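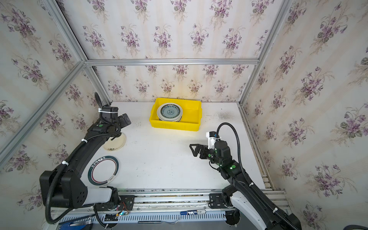

Two-arm cell with plates and the yellow bin, Welside bench.

Tenik kit evaluation: progress note for September
By Hoi-yan Lam
Last updated Friday, 4:40 pm

Short one this month, the quarterly has the long tables. Money first. No overspend, nothing new to sign off. The Tenik kit is still on the trial lease and Wan have agreed to leave the price where it was until we decide.

Where we are. Both arms up and calibrated. Plate sorting is the main task now, mixed crockery off the table and into the bin. Logged 446 pick attempts since the last note, 325 counted as clean picks (plate gripped, lifted, put in the bin, no help from us). Not where Wan's sales sheet says we should be but a good deal better than August, when we were mostly fighting the setup wizard.

Software. Update went on without trouble, took 10 minutes per arm. The new teach mode is much easier, our newest operator had it going the same morning. Still crashes if you unplug the wrist camera while its recording. Reported to Wan, ticket open, no date from them.

Grippers. This is the weak spot. Standard fingers that ship with the kit are fine on thick stuff and bad on thin rims lying flat on the table. They skid, or push the dish along instead of getting under it. 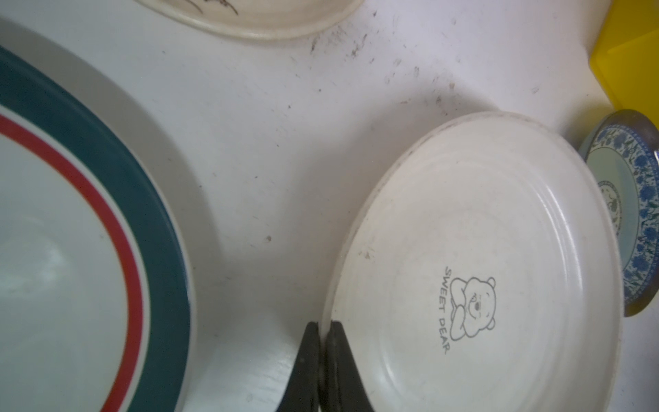
Approach angle matters more than grip force, as far as we can tell. Coming in low from the side of the dish does better than straight down. Plates close together are still hard, the arm needs room for both fingers and often doesn't have it. Gedia make a softer fingertip that is supposed to fit the same mount. Have asked for a loan pair, would rather try before we buy.

Support. Mixed. Phone is good, email slow. The printed manual is for the older controller and 2 of the wiring pages are plain wrong, we are working from the PDF.

Other bits
- table top needs a proper clean and maybe a matte cover, marks on the white surface are not helping the vision side
- cable routing ok for now, want to redo the right arm before the next long run
- spare fuses orderd

Next. Repeat the same plate set with the Gedia tips if they turn up, otherwise carry on with the low approach and log it seperately. Then bowls. Recommendation on lease vs purchase will be in the next note, leaning to extend the lease.

Need from you: an OK to keep the Welside bench past the end of the month. Would help to have that by Friday.

Comments (2)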